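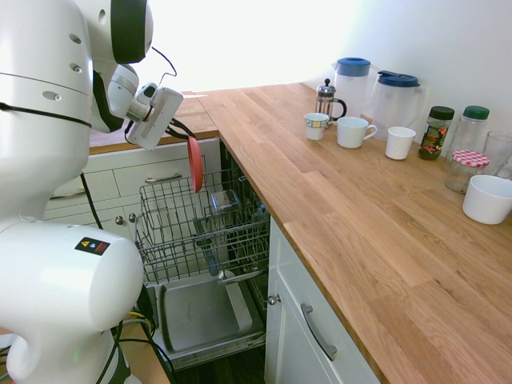
Teeküche 2. OG, Arm an der Spülmaschine, Oberkorb ausgezogen

Prüfliste Spülplatz mit Roboterarm, Rerketti, Mai 2023
Ausgefüllt von Giuliana Arango, mitgelaufen ist Elsa Nieminen

1. Warnaufkleber am Gehäuse vorhanden – ok. Gelb, Blau und Rot sind noch gut zu erkennen, da war ich beim alten Gerät Schlimmeres gewohnt!

2. Kabel am Handgelenk – ok, Auflage. Die stehen in Schlaufen über dem Greifer, bitte beim nächsten Termin mit Protby besprechen, ob man die enger führen kann.

3. Kabelbündel am Sockel – offen. Ich hätte da gern einen Kanal drüber, wir gehen ja alle mit Tassen in der Hand vorbei.

4. Klappe der Spülmaschine – Mangel. Liegt flach ausgeklappt im Laufweg, Stolpergefahr. Flor Ccori wünscht sich eine Bodenmarkierung (ich auch).

5. Glas auf der Arbeitsplatte – Kommentar. French Press, Vorratsgläser, Tassen, alles steht hinten an der Wand, und da soll es bitte auch bleiben.

6. Not-Halt, Test – ok, 7 von 7 Auslösungen.

7. Unterweisung – offen. 29 von 73 Leuten haben unterschrieben. Der Rest bis September, Sheena Gourlay schickt die Liste nochmal rum.

8. Wie geht's den Leuten damit? Steht neu drauf, finde ich super. Elvira hat früher rund 7 Stunden pro Woche eingeräumt und macht jetzt mehr Bestellungen, das gefällt ihr. Die Störungen landen aber auch bei ihr, und dafür ist bisher keine Zeit eingeplant – bitte klären!

Diese Website verwendet Cookies. Mit der weiteren Nutzung stimmen Sie dem zu. Einstellungen | Akzeptieren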